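Against the single success rate

Posted 2 Sep 2024 in Methods and Measurement

Most papers on household manipulation still report one number per task. The robot was asked to do the laundry, it did so in a certain share of attempts, and that share goes into the abstract. I have spent much of this year reading such papers and running our own trials at Brovbridge, and I have come to think that the single number does more harm than a missing one would. It invites comparison between systems that fail in quite different places, and it hides the stage at which the failure took place.

Laundry is a good test of the argument. A dryer task breaks into stages with very little in common. The door has a catch and a hinge, so opening it is a constrained motion: the hand has to follow an arc fixed by the machine. Moving a garment from a basket to a drum is close to the opposite. The path is free, but the object has no fixed shape, and it may snag or come out of the basket with something else attached. Closing the door is a constrained motion again, this time with an end condition that is hard to sense. A policy can be very good at one of these and poor at the next.

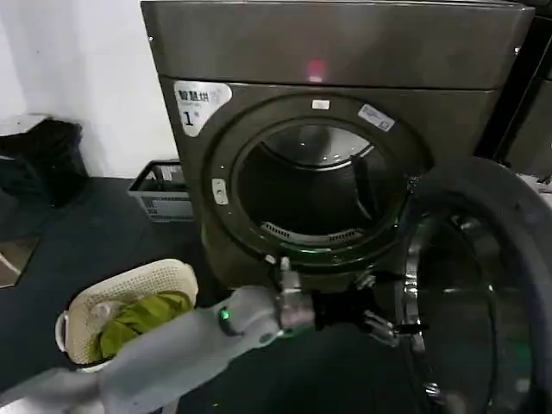 A reader of my earlier post objects that stages are an invention of the person doing the scoring. The learned policy has no idea that it has left "open" and entered "load", the reader writes, so cutting its behaviour at those points tells you about the scorer and very little about the policy.

I accept the first half. The cut points are ours. But so is the definition of success, and I have yet to see a paper withdraw its headline figure on that ground. The useful question is whether two people, given the same recording and the same written rule, would cut in the same place. For a dryer door they mostly can. The rule we use says that opening ends when the door passes a marked angle and the hand is no longer loading it. It took several drafts, and it still gives trouble when the arm stays near the rim after the door has stopped moving.

We tried the approach on a policy we call Rurkell, trained on teleoperated demonstrations with views from the head and the wrists. The evaluation covered 121 attempts with the same start conditions: door closed, garments in a basket on the floor beside the machine. By whole-task scoring, 43 of these counted as failures. That is the number we would have published two years ago, and it would have been a poor guide to what to fix.

Scored by stage, the failures were very uneven. Loading, which everyone on the team expected to be the hard part, accounted for a small share. The greater part came at the door, and among those the usual pattern was a slow loss of contact during closing, with the arm carrying on along its path as if the door were still in front of it. More demonstrations of cloth handling, which was the plan before the stage scores came in, would have done nothing for that.

Closing deserves more attention than it gets. In many published recordings the clip stops when the door looks shut. A door can look shut and not be latched, and from the head camera the difference may be a few pixels on a dark, shiny surface. We now require a check that does not rely on the policy's own cameras: an evaluator tries the door by hand after each attempt and writes down the result. It is slow, and it is the single change I would most like other groups to copy.

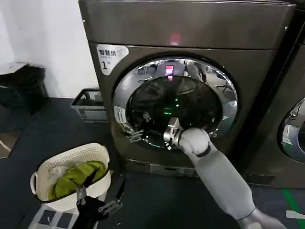 What a stage score should contain

I would ask for 3 things in any table that claims to break a long task down.

The first is the entry count. If loading is reported as a percentage, I need to know how many attempts reached loading at all. A stage entered only by the easy cases will look better than it deserves.

The second is the reset policy. Some groups let an evaluator step in after a failed stage, put the scene right and carry on, so that every stage gets a full count. Others stop at the first failure. Both are defensible and they answer different questions. Mixing them in one table is not defensible, and I have found it done without comment.

The third is the state in which each stage was left. Our Indby baseline, a scripted controller with a vision front end, opens the door to nearly the same angle every time. Rurkell varies a good deal, and some of the angles it accepts make the next reach awkward. Both get full marks for opening. The cost appears later, under a different heading, and a table of independent percentages cannot show where it came from.

This last point is the serious objection to my own position. Stages are not independent, and scoring them as if they were can mislead in a new way. The partial answer I favour is to run a stage from recorded end states of the stage before, including the bad ones, and report the spread. It adds a great deal of robot time. A group with one arm and a shared room will not manage it for every task, and I would sooner see it done properly for one task than gestured at for ten.

Wrist views help with the labelling more than I had expected. Contact questions that cannot be settled from the head are often plain from the hand. They are of little use once the hand has turned away from the work, when they show the room and tell the scorer nothing about the door.

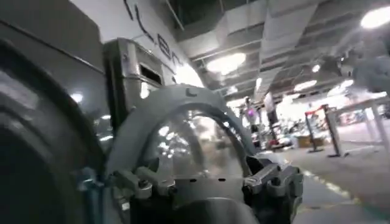 Wrist camera view, with the gripper in the foreground and the hall behind.

For that reason the Mazurek protocol, which we follow for labelling, has the scorer begin with the head view and go to the wrist only where the written rule calls for a judgement on contact. I would add that the scorer should note which view settled each case. When we did this, it became clear that most of our disagreements came from cases settled on the head view alone, and nearly all of those concerned closing.

None of this makes for a tidy abstract. A stage table takes up half a page, and reviewers have asked us to replace ours with the overall figure. We have kept both, with the table first. Our scoring rules and the blank evaluator sheet are available on request, and the January revision of the rules should be used in preference to the older one, which had the wrong end condition for opening.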